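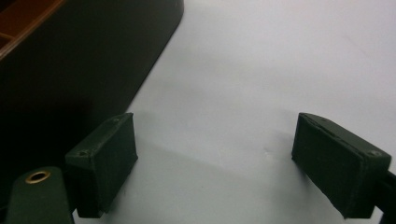
White top, after the second coat. A bit brighter to the upper right, greyer and cooler through the middle where the soft shadow lies.

Jastoda workshop notebook - August, 4.15 pm

The top is back on the Vasseur table and I am very pleased with it, so forgive me if this entry goes on a bit. I've been meaning to write up the refinishing properly ever since the first attempt, which I recorded on half a page in pencil and then couldn't read when I needed it (we have all done this, I know, and I had promised to stop).

For anyone who missed the start of it, the Vasseur is the long table under the window that everybody uses for laying out and sorting. It came to us with a glossy white top, very handsome for a month or so, and then a misery. The gloss threw the ceiling light straight back in your eyes, and whatever you set down on it had a second copy of itself hanging underneath. Small dark washers were all right. Clear tubing and the little pale spacers were dreadful, and I spent a good part of one afternoon patting the table with the flat of my hand trying to find one. We tried a cloth over it, which wrinkled and collected crumbs, and then a roll of paper, which tore at the corner where people lean. So, a matte top it had to be.

What I used was the Kelton matte in the colour they call Chalk. On the tin lid it looks nearly yellow and I had a bit of a wobble about it, but it goes down as a pale grey-white and sits very comfortably beside the wall. I'd been hoping for exactly that and had no right to expect it, having picked it off a card the size of a stamp.

Preparation took most of the time, as ever. I washed the old finish with sugar soap and then with plain water, and left it overnight with the fan going. Then a light sand by hand, all in the one direction, following the long side. I started with the orbital sander and put it away again quite soon, because it was leaving faint swirls near the window end that I could feel better than I could see. By hand it's dull work but rather peaceful with the radio on. Vacuum, tack cloth, and then a second go with the tack cloth after somebody (me) opened the side door and let the whole car park in.

The top got 2 coats, with 24 hours between them. I did try to hurry the first lot, back in June, and that was the trouble with it. The second coat dragged the first one at the far end and left a ridge you could catch a fingernail on, and the whole thing had to come back to bare. This time I went home and stayed home. The foam roller is much kinder than the brush for this paint, by the way. The brush leaves lines that look harmless while you're standing over it and then show up beautifully when the sun gets low. Load the roller lightly, finish each pass towards the window, and don't go back over a bit that has started to grab, however much it's calling to you.

Now, the light. I had the Rarnholm lamp clamped at the right-hand end while I checked the surface, and moved it up and down the post for a good while, looking along the top from a low angle and getting a crick in my neck for my trouble. The lamp is marked 3000 K, so it's a warmish one, and I was a little worried it would turn the white into custard. It hasn't, to my eye at least. I've been round the table with a cup of tea in my hand several times now, looking at it from every side, which probably wasn't strictly necessary after the first lap.

The thing I like best is how the shadows behave. On the gloss they were hard-edged and doubled up, and you'd reach for the edge of a part and find you had reached for its shadow. On the matte they go broad and soft and simply lie there, a slightly cooler grey than the rest. The tone still wanders a little from one part of the top to another, but only faintly, and I don't think there's anything to be done about that, or any need to. If anyone looks at it and thinks the middle has come up a different colour from the corner, please move the lamp before you reach for the tin! I very nearly put a third coat on for that exact reason, and had the roller out of its wrapper.

Height is set to 900 mm, measured floor to top at the window end. The floor falls away towards the drain, so the other end reads a touch more if you measure it, and the feet have been wound out to suit. I put a level on it both ways afterwards and was satisfied. Please don't wind the feet back in when sweeping. I know they look as if they've come loose.

A few things about looking after it, mostly so that I don't have to keep saying them from across the room. The paint needs a gentle time of it for the rest of the month while it hardens up. Damp cloth and a drop of dish soap, wiped straight away. No methylated spirits, not even a dab for pen marks - I tested a dab on the offcut and it went shiny in a little coin-shaped patch, and shiny is what we've just spent all this effort getting rid of. Pencil comes off with a white eraser. The pink ones leave pink. Hot things go on the cork mats, which are in the drawer with the string, and mugs go on the sill where they've always lived.

The offcut is hanging on the nail by the paint cupboard with both finishes on it, old gloss on one half and the Chalk on the other, and you're welcome to try your cleaning product of choice on that first. I've written on the back what I have already tried.

Cost, for the book: one tin of the Kelton, a pack of foam rollers, and a sheet or so of paper from stock. There's over half the tin left, on the bottom shelf with the lid hammered down and a strip of tape across it. I'd like to do the small side table from the same tin if it keeps, so please don't borrow it for the skirting.

Still to do: the edge banding at the drain end has lifted slightly and wants glue and a clamp, and the underside never got its coat. I told myself I would do the underside first this time. The tubing trays can go back tomorrow morning, and I'll have another look at the lamp post then, as the clamp slips a little if you swing the arm out too far.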